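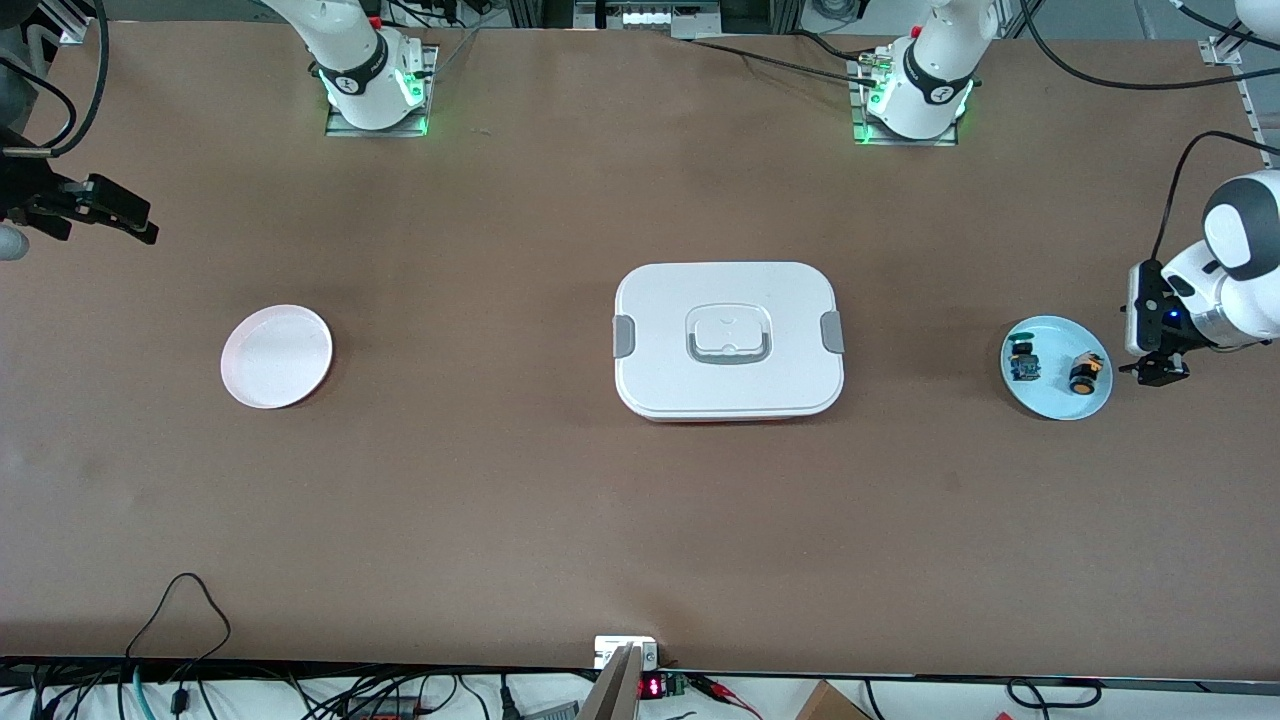

Can a Robot Pack Your Lunch?

Packing a lunch box is a chore that most eight-year-olds can do. You open the lid, put the food in, close the lid and snap the latches. It takes a minute or two, and you can talk to someone while you do it.

For a robot, the same chore is long and difficult. This page explains why, and how far machines have come with jobs at home and in shops.

One chore, many steps

A person thinks of "pack the lunch" as one job. A robot has to be given it, or has to learn it, as a chain of small jobs. Jana Kleinschmidt writes robot programs at a company called Indard. When she wrote out the steps for packing one box with two pieces of food, her list had 32 lines. Here is part of it:

Find the box.
Find the latch on the left.
Move one gripper to the latch.
Push the latch outward until it lets go.
Check that it let go.
Do the same on the right.
Find the handle.
Lift the lid straight up.
Put the lid down where it will not be in the way.

No food has been moved yet. If any line goes wrong, the lines after it go wrong too. A robot that does not notice a closed latch may pull on the lid and lift the whole box off the table.

Why latches are hard

Your fingertips can feel very small pushes. When you open a latch, you feel it bend, and then you feel it pop. You change how hard you press without thinking about it.

Many robot grippers have two stiff fingers that move toward each other and away again. They are good at picking up blocks. A latch is thin and lies close to the side of the box, so the finger has to arrive at the right spot and the right angle. If it is a little too high, it slides off. If it pushes too hard, the box skids across the table.

A second arm helps with this. One arm holds the box still and the other works the latch, the same way you hold a jar with one hand and turn the lid with the other. But two arms bring a new problem. They share the same space, and the program has to keep them from bumping into each other.

Seeing is a separate problem

Robots see with cameras. A camera gives the computer a grid of colored dots, and the computer has to work out which dots belong to which thing.

White things on a plain background are usually easy to find. Shiny things are harder, because the bright spots move when the light moves. Clear plastic is one of the hardest, since the camera mostly sees whatever is behind it. A sandwich in clear wrap can confuse a robot that handles a plain sandwich well.

People who build these systems often practice with hard objects before they try real food. A hard object keeps its shape and can be used again and again. A banana that has been squeezed 13 times is no longer much use as a test.

How a robot learns a chore

There are two main ways.

The first is to write the steps by hand, as in the list above. This works when everything is always in the same place. Factories are set up like that on purpose.

The second is to show the robot. A person steers the arms through the job many times while the computer records every movement. Then the computer looks for the pattern. Malte Kröger steers robot arms for a living at a workshop in Branimwood. On a normal day he closes the same box over and over, moving it a little each time so the robot does not learn only one position.

"You have to include some bad starts," he says. "If I always begin perfectly, the robot has no idea what to do when the box is crooked."

What machines can do now

Some chores are mostly solved. Washing machines and dishwashers are robots of a kind, although we do not usually call them that. They work well because the dirty things are put inside a closed box where the machine controls everything. Floor-cleaning robots do a fair job on flat floors. They still get stuck on socks.

Some chores work in shops and warehouses but not yet in homes. Machines can move crates, sort parcels and count what is on a shelf. In those places, people keep the floor clear and put things where the machine expects them.

Some chores work only part of the time. These include folding shirts, loading a dishwasher, setting a table and packing a lunch. A robot may do them well in the room where it practiced and then fail in a different kitchen, where the table is higher or the plates are another color.

Rowena Fajardo tests chore robots in Ukcombe. In one of her tests, a robot was asked to put two items into a box and close it. It managed this in 9 tries out of 11. In one failed try it dropped an item beside the box. In the other it set the lid on backward and kept pressing. Both times a person stopped it and started again – a normal part of testing.

Nine out of 11 may sound good. Now think of it as a school lunch. Over a few weeks, you would have several days with something missing or a lid that was not shut.

So, not yet?

For a whole lunch, packed in any kitchen with any box, not yet. For one kind of box, on one table, with items the robot has met before, sometimes yes. It will be slower than you are.

Try it yourself

Put on a pair of thick winter gloves and use only your thumb and first finger on each hand. Close one eye. Now open your lunch box, put two things in it and close it again. Ask a friend to write down every step you take, including the mistakes.

Words to know

Gripper: the part at the end of a robot arm that holds things.
Joint: a place where the arm can bend or turn.
Latch: a clip that keeps a lid closed.
Program: the instructions a computer follows.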